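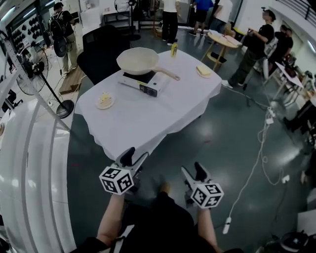 How often does the hand-held gripper pair at the Skaverside cooking table need a full inspection?

Every Tuesday before the first session, and again after any drop, jaw change or marker cube replacement. The short daily check (items 1 to 8) is done by whoever sets up the table.

Skaverside floor, cooking table
Hand-held gripper pair, Quiroga pattern, left and right
Weekly inspection, August
Inspected by: Lorena Barrientos
Start of inspection: 08:40

Result codes: OK – no action. ADV – advisory, may be used, correct before next weekly inspection. FAIL – do not use. N/A – not fitted or not applicable.

Section A. Daily items

1. Grippers stored jaws open, no load on fingers. OK
Both were on the rack with the jaws open. The rack label for the left unit is peeling and needs replacing.

2. Handles and triggers clean and free of grease. OK
Wiped with the usual cloth. Solvent wipes are not to be used on the black pads. They leave the surface hard and it then slips on smooth handles.

3. Thick black finger secure on its carrier, each gripper. Left OK, right ADV
There is slight rotational play on the right, within 5 mm at the tip. Retightened by hand and marked with paint pen. If the paint line has moved by the next inspection, fit a new carrier screw.

4. Thin grey finger straight, no cracks at the root. OK
Check by sighting along the finger against the edge of a steel rule. Do not flex it to test it.

5. Jaw travel smooth from closed to fully open. OK
The right unit had been stiff on the closing side. The slide was cleaned last week and the stiffness has not come back.

6. Marker cubes tight on wrist mounts. OK
Hold the handle in one hand and try to turn the cube with the other. Any movement is a FAIL, including movement that springs back.

7. Marker faces clean, flat and matt. Left OK, right ADV
One corner of a printed face on the right cube is lifting. Pressed down for now. A replacement sheet has been requested from Bulau. Do not tape over it: clear tape reflects the ceiling lights and tracking is lost at some wrist angles.

8. Cuffs, straps and loose clothing clear of the jaws and cubes. OK
Sleeves above the wrist. Straps go over the body and must not hang forward past the elbow when both arms are extended.

Section B. Mechanical, weekly

9. Full jaw opening measured at the pad faces. Left 66 mm, right 66 mm. OK
Measured with calipers, trigger released. Take the reading at the middle of the pad, as the tips splay outwards and give a larger figure.

10. Pad wear. OK
The left pad is more worn than the right along its lower edge. Pads are changed as a pair across both grippers. I have had to undo one mixed set already and do not want to repeat it.

11. Return spring. OK
Both jaws return without assistance, handle held in any direction.

12. Lubrication of slide. N/A this week
Done every 200 sessions. The log stands at nearly that figure, so it will fall due before the next inspection. Ekach grease only. A dry film is enough – excess ends up on the tablecloth and from there on the pads.

13. Fasteners at wrist mount, torque check. OK
Use the short driver. The long one fouls the cube.

Section C. Tracking

14. Cube identity matches side. OK
Left cube on left gripper, right cube on right. Swapping them does not raise an error, and the recorded hands come out crossed.

15. Both cubes found at all test positions. ADV
The test positions are the near corners of the table, above the pan, and arms lowered over the open floor. The right cube dropped out briefly over the floor with the wrist turned inwards. I put this down to the lifting corner in item 7. Repeat the test once the new face is on.

16. Reflections. OK, with comment
The floor is glossy and the long ceiling lights show in it and in the curved panels on the left. No false markers were reported during the test. If the lights are changed, repeat item 15 in full.

17. Room temperature at start. 21 degrees. OK
Recorded for the cube adhesive, no other purpose.

Section D. Table and props

18. Table stable, feet level. OK

19. Tablecloth. ADV
The corners hang low. An open gripper brought down to the near corner can catch the fold, and with the stove on the same cloth a sharp pull could shift the pan. Clip the near corners up beneath the table top. Clips are in the Skaverside drawer, not the Ekach one.

20. Portable stove seated flat, control panel at the front right end. OK
The stove stays off throughout this inspection. Check the feet with the pan on and with the pan off.

21. Pan handle. ADV
The handle should lie over the table and point away from any walkway. It currently points right and slightly towards the near side. Turn it further in before a session with two operators.

22. Plates. OK
Small plates go to either side of the stove, clear of the pan handle. Food portions are changed at the start of each day.

23. Bottle upright, cap closed. OK
Keep it by the far edge. The gripper pads will hold it, though they leave a smear which then has to be cleaned under item 2.

Section E. Surroundings

24. Floor cables. ADV
The white leads on the right of the table run in loops across open floor, with a power strip at the far side and another at the near end. Operators look at the table and at their hands, not at their feet. Take up the slack and route the leads behind the right-hand tables. Matting is acceptable where a crossing cannot be avoided.

25. Standing fans. OK
Bases flat, guards fitted. No fan is to be aimed across the table while the cloth is unclipped.

26. Chair by the left end of the table. ADV
Move it back one seat width. It is close enough for the cloth to catch on it.

27. Bystanders. OK, with comment
Onlookers may stand beyond the far side. Anyone crossing on the right is crossing the cables as well, so item 24 should be dealt with first.

Outcome

Gripper pair passed for use. No FAIL items. Advisories open on 3, 7, 15, 19, 21, 24 and 26. Items 19, 21 and 26 can be cleared by the set-up crew without a further visit. Item 24 needs a second person to hold the strips while the leads are pulled back, and I would like it signed off separately.

Item 15 to be repeated by me when the Bulau sheet arrives.

L. Barrientos
End of inspection: 09:35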